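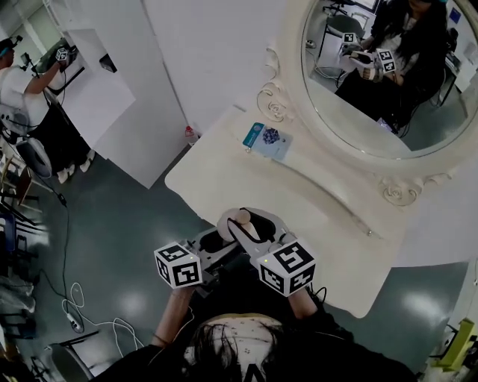
The Bowen furniture showrooms at Prirkeldale opened to visitors in December, and members of the Morkbridge party were received at 4 p.m. The tour began with the bedroom pieces. Particular attention was given to a white vanity table with a curved front edge and an oval mirror in a carved surround. 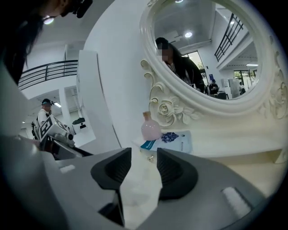

Carved roses and scrolling leaves remain much in demand — the Trirkel range, shown afterwards, offers them on wardrobes also. Catalogue prices start at £973. Tea was served before departure.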